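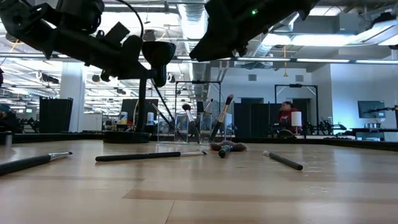

When Prodromos Manolakis drew up his first budget for a two-arm sorting station at Stisham, the arms took up nearly the whole page. The grippers got one line. The bench, the lighting and the things to be picked up got none.

He has since rewritten it. The plan for the Jaddale site, due to be approved in June, has 19 lines, and the arms are only two of them.

Small goods are what changed his mind. A makeup brush has a hard handle at one end and soft bristles at the other, and it can land on the table at any angle. Putting one upright in a divided holder is a fussy job. Manolakis now sets aside money for 500 spare items, in mixed sizes, before he asks for a quote on hardware.

"You wear things out, you lose them, and you need more kinds than you thought," he says.

Dalia Lapiņa, who handles purchasing at Lepik, tells buyers to ask about gripper parts first. One supplier quoted her seven days for replacement fingers and another quoted 12 weeks. The dearer supplier got the order.

She also prices the labour of resetting the table between runs. On her last project, called Jesen, it cost more than the service contract - and it had been left out of the original request.

Her other advice is to leave room in the floor plan. A second station usually follows the first, and moving power and cabling later is expensive.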